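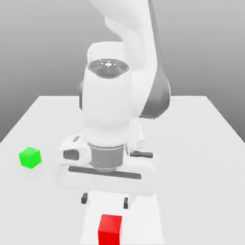

What do you need before you can hold a walking procession on a public road?

You need the council's agreement to the road closure, a route that has been walked and timed, enough stewards to cover each junction, and insurance that names the event. For a religious procession you will also want the consent of whoever looks after the building at each end.

The notes that follow come from the harvest procession in Skimthorpe, which goes from St Brannock's to the old chapel at Crichton and back. Most of it applies to any parish or temple group, whatever the festival. Rules differ between councils, so check yours before copying our dates.

Fix the date and the route

Start with the route. A date can be moved by a week, but a route that crosses a trunk road will cause trouble every year.

Walk it at the pace of your slowest people. Our route is 2 km and takes 50 minutes with singing, and longer if the statue or banner has to be set down. Note every side road, driveway, bus stop and low branch. Low branches matter more than you would think if you carry a canopy.

Mark the stopping places on a plain map. We stop at the well, outside the primary school and at the Crichton turn. Each stop needs enough width for people to gather without spilling into the other lane. If it doesn't have that, move the stop or leave it out.

Avoid the following when you choose a date:

Market days.
Home matches, if the ground is anywhere near the route.
Any week when roadworks are already booked. The council's roadworks map will show these.
Other faith groups' main festivals. Ring them and ask.

Apply for the closure

Apply early. Ours has to be in by March for an autumn procession. The form asks for the route, the start and finish times, the number expected, and the name of one person who will be responsible on the day. Put down someone who answers the phone.

If you expect fewer than 500 people, you may be offered a rolling closure, where the road is held ahead of the procession and opened again behind it. Take it if you can. Residents dislike it less and you need fewer signs. Above that number we were asked for a full closure and a written traffic plan. In a big year we have had 900 at the evening return, and the plan ran to several pages.

Some councils charge and some don't. Ask for the charge to be put in writing, including the advert in the local paper if one is needed.

Write to residents and businesses

One sheet of paper, one side only. Say when the road shuts, when it opens, how carers and emergency vehicles will get through, and who to ring. Leave the history of the festival for the poster.

Deliver the sheet twice, once a month ahead and again in the last week. Knock at any house with a ramp or a regular carer. Bus companies need their own letter and will want to know about diversions well before the residents do.

Stewards

Put two stewards at every junction and one at each stop. You also need one person at the front, who sets the pace, and one at the back, who doesn't let anyone fall behind. These two should be able to speak to each other by radio or phone. Kenneth Gunn has done the back for several years and his advice is to carry a folding stool.

Stewards can't stop traffic on an open road. In most places only the police, or people accredited for it, can do that. Tell your stewards so at the briefing, and tell them what to do if a driver argues: stand aside, note the number plate and pass it on.

Briefing should take twenty minutes. Give each person a card with their position, the expected time of arrival and two phone numbers.

The order of procession

Ours is as follows. Yours may be set by custom.

Cross and candle bearers
Choir
Children, with their adults
The harvest banner
Clergy and guests
Everyone else
Wheelchairs and pushchairs can go anywhere, but keep a space for them near the front so they aren't stuck behind the crowd at the stops

Put the music in the middle if you have only one group of musicians. With the band at the front, the back half sings a line behind. We tried a loudspeaker on a handcart one year and it helped on the straight but not round corners.

Candles and fire

Use lanterns with closed sides. Open flames near robes and paper banners are a bad idea in wind, and your insurer will probably have a view. Keep a bucket of sand and a fire blanket at each end, and one blanket with the procession itself.

Food at the finish

If you share food afterwards, decide who is serving and ask whether the kitchen needs to be registered. Label anything with nuts, milk, egg or gluten. The Lusville group, who walk with us, bring a meat-free table and keep separate spoons for it — worth doing from the start, as it is awkward to sort out once the lids are off.

After the procession

Walk the route again the same evening and pick up litter, string and wax. Take down every sign, including the ones on the diversion. Write to thank the residents.

Within a fortnight, sit down and note what went wrong. Keep the notes with the closure form, the map and the steward list, in one folder. Whoever takes over will need all four.

Corrections to this page can be left in the parish office for Donnie Cairns.

Last updated Saturday, October 15, 2022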